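Workplace inspection checklist with comments
Site: Murkness, upper level, glass-walled room and adjoining open area
Inspected by: Damian Pawlak
Reviewed by: Toshio Hirano
Period: June
Start time: 10:15 a.m.

Ratings: S = satisfactory, A = attention needed, N/A = not applicable, NC = not checked this round.

Section 1. Access and egress

1.1 Main door opens fully and closes on its own: S
1.2 Exit path clear to at least 90 cm: S
Comment: Measured at the narrowest point, between the shelving and the door. The shelving must stay in its present position. The floor tape marking the limit is lifting at one end and should be replaced.
1.3 Exit sign lit: S
1.4 Evacuation plan posted and current: A
Comment: The posted plan still shows the old partition layout. Hirano to request a revised print from Flistach.

Section 2. Floor

2.1 Surface free of trip hazards: A
Comment: One carpet tile lifts at a corner near the door. Re-glue.
2.2 No cords crossing walkways: A
2.3 Spill kit present and sealed: S
Comment: Seal intact. Kit label faces the wall. Turn it outward.

Section 3. Work table and small items

3.1 Table stable, no rocking under hand load: S
3.2 Edges and corners free of splinters and chips: S
Comment: Checked by hand along all sides. The near corner is slightly rounded and acceptable.
3.3 Table clear of the glass partition and blinds: A
Comment: The far edge is against the partition. Pull the table out by 8 cm so the blinds hang free and the glass can be cleaned.
3.4 Drink containers capped or empty when not in use: A
Comment: The clear bottle has a red cap and stands at the far back corner, beside the tray. The open plastic cup is the item of concern. Return open cups to the kitchenette or keep them in the tray.
3.5 Plastic bags folded and stored, or binned: A
Comment: Crumpled white bag in the wooden tray. The tray is for small items only. Bags go in the drawer.
3.6 Decorative items kept back from the table edge: A
Comment: Artificial flowers, with the stem running toward the front edge. Move to the back of the table or to the sill.

Section 4. Photographs

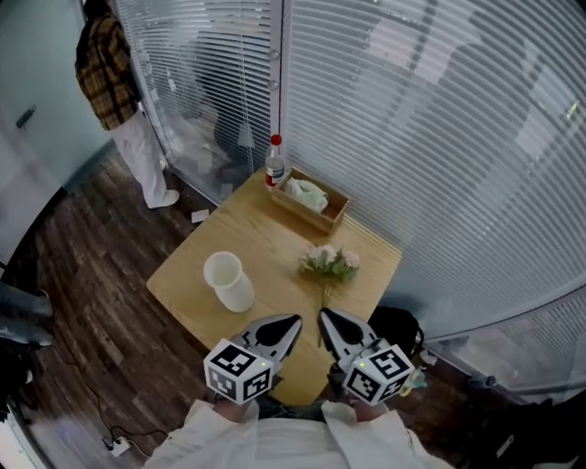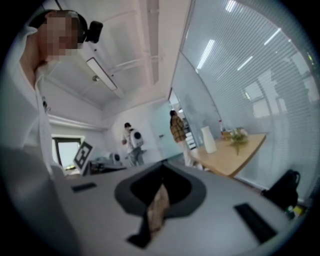

Section 5. Ceiling and overhead fittings

5.1 Light fixtures secure, no flicker: S
Comment: The rectangular flat fixture was checked from a step ladder. Reading at table height was 400 lux, which meets the site requirement.
5.2 Detector present, unobstructed, no paint or dust cover: S
Comment: Small round ceiling detector next to the fixture. No cover fitted. Head wiped with a dry cloth. The test date will come from the Sugawara service log.
5.3 Exposed pipes free of hanging items: S
Comment: Nothing may be hung from the thin white pipes or the beams, including seasonal decorations.
5.4 Ceiling free of stains or sagging: S
5.5 Wall ledge free of stored items: NC
Comment: Ladder could not be set safely on that side. Carry over to the next round.

Section 6. Window and desk area

6.1 Window opens and latches: A
Comment: Latch is stiff. Lubricate and retest. If it still binds, replace.
6.2 Boards and panels leaning near the window secured against tipping: A
Comment: The black-and-white patterned board in the back corner leans at an angle in front of the window. Fit a floor stop or a wall strap at the top edge.
6.3 Desk equipment set back from the edge: S
6.4 Power bars not daisy-chained: S
Comment: One Hirero power bar in use, plugged directly into the wall outlet.

Section 7. People and personal items

7.1 Bags and coats kept off the floor: A
Comment: Backpacks can catch on blinds and desk items in the narrower part of the room. Take care when turning.
7.2 First aid kit stocked: A
Comment: Short of medium dressings. Reorder under stock code 215.
7.3 Closed footwear worn: S

Section 8. Corrective actions

Revised evacuation plan: Hirano
Floor tape and carpet tile: building maintenance
Table moved off the partition, tray and tabletop tidied: Pawlak
Board secured: Pawlak, before the next use of the window
Window latch: building maintenance
First aid reorder: Hirano
Wall ledge check: next round, platform ladder required

Finish time: 11:40 a.m.
Reviewer's note (T.H.): Item 3.3 was also raised last round. Mark the new table position on the floor once it has been moved.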